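Refinishing a pale table top: oil or water-based varnish?

tulholm_bench
The top is a light wood with fine grain and gets daily use. I want to keep the colour. The Tisance hardwax oil data sheet gives 14 days to full cure, and I can spare the table that long in May. Has anyone compared it with a water-based varnish?

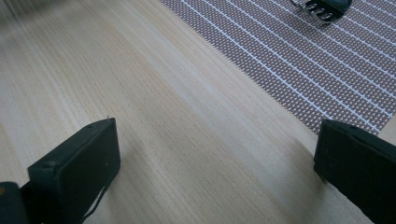 Table top, grain running diagonally.

grit375
Oil will warm the tone. On pale wood you'll see it within a year. Water-based, three thin coats, 60 ml each for a top that size.

Mendonça
Disagree. Varnish can't be spot repaired. With oil you rub back the worn patch and recoat it. The colour shift is small if you use the white-tinted version.

grit375
The tinted version goes patchy on any area sanded finer than the rest. I had to strip one.

tulholm_bench
Stopping at what grit, then? One more of the surface, small marks included.
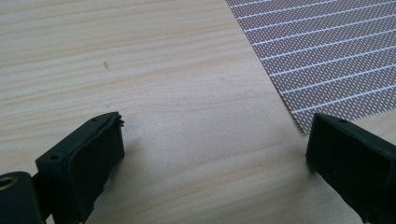
Grain and a small dark speck, upper left of middle.

Mendonça
Test that speck with a damp cloth first. If it stays, sand the whole top evenly and don't chase the spot.

grit375
Agreed on that part. Still varnish.

Comments (2)

jivcombe_joiner: Check for an old finish before any of this. A drop of water will bead on it.

ply_and_by: Used the oil at 50% humidity, cured on time.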